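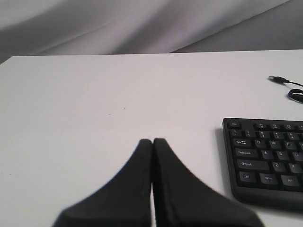

White tabletop with gray fabric behind it.

What the creek does to a culvert

June
Posted by the Wadari Notebook

I promised a few of you a post about the Stirnska road culvert, and then I kept putting it off because every time I sat down to write I found I wanted to go and look at it one more time. It's a twenty minute drive from my house if the tractor traffic is kind, and my wife has stopped asking where I'm going when I put the rubber boots in the car.

For those who don't live out this way, the culvert carries Gukeck Creek under the old mill road. It's a corrugated metal pipe, big enough that I could walk through it bent over (I have done this, and my back reminded me for a week), and it was put in well before I moved to the county. I spent most of my working life on small drainage jobs like this one. They don't get ribbon cuttings. You put the pipe in, you cover it up, and people drive over it for forty years without a thought, which I suppose is how you'd want it.

The trouble at Stirnska is at the downstream end. When water runs through a pipe it's squeezed into a narrower space than the creek would give it, so it speeds up, and it comes out the far side with a good deal of energy it needs to spend somewhere. Where it spends it is on the creek bed. Over the years it digs a hole, and we call that scour. A modest scour hole can be a perfectly fine thing. The water tumbles around in there, wears itself out, and goes off downstream in a better mood. I have seen plenty of them settle into a shape and stay that way longer than I've owned any car.

But this one keeps going backward, toward the pipe. Last spring I could stand on the lip and see the bottom foot or so of the end section hanging in the air with nothing under it. Engineers call that a perched outlet, and besides being hard on the pipe it's hard on the fish, who can't very well jump into it in August when there's hardly enough water to float a leaf.

I got curious about how much water the thing was ever meant to handle, so I went down to the county office and asked to see the drawings. The woman at the desk was very patient with me and even found me a chair. The sheet says the drainage area above the road is 1,015 acres. I went home and traced it myself on the newer contour maps, and I kept coming out larger, mostly on account of a ditch on the north side that somebody dug through a low ridge at some point. It doesn't look like much, that ditch! You could step across it. But it brings the runoff from a whole set of fields over to our side of the hill, water that used to go down to Barta and be Barta's problem.

The other change is the fields themselves. When more of that land was pasture, the rain took its time. Now a good bit is tiled, and there's the new storage yard with its gravel packed as hard as a driveway. The same storm gets to the pipe sooner and all at once. The old drawings were sized for a 25-year flood, a phrase I've never liked. People hear it and think they've got twenty-five years to wait. It means a flood with a one in twenty-five chance in any given year, and you can get two of them back to back if your luck is poor. The 100-year flood is the same sort of animal, only bigger.

So what would I do, if it were my pipe? I went back and forth on this over a lot of coffee. The cheap answer is rock. You fill the hole partway with big angular stone, with a layer of smaller stone or fabric beneath so the soil doesn't get sucked up through the gaps, and you shape it so the water spreads out as it leaves. I sketched an apron 16 feet long and came up with a pile of stone that isn't outrageous. Round river rock is prettier, and I understand why people ask for it, but it rolls. I've gone looking for round rock after a wet March and found it three properties down.

The better answer, and the pricier one, is to take the pipe out and put in something wider with a natural bottom, so the creek hardly notices the road. The road would be closed for a few weeks, and the detour through Barta is a nuisance with a school bus. I still lean that way. Rock would buy some years, though, and a decent job of it this fall would be better than a beautiful plan sitting in a drawer.

In the meantime I've driven a steel stake into the bank and I measure from it to the edge of the hole after each good rain. I'll put the numbers up once I have enough of them to be worth anybody's time. If you have old snapshots of the creek at the mill road, even with a relative standing in the way, I would dearly love to see them.

Last updated: June, 9:40 p.m.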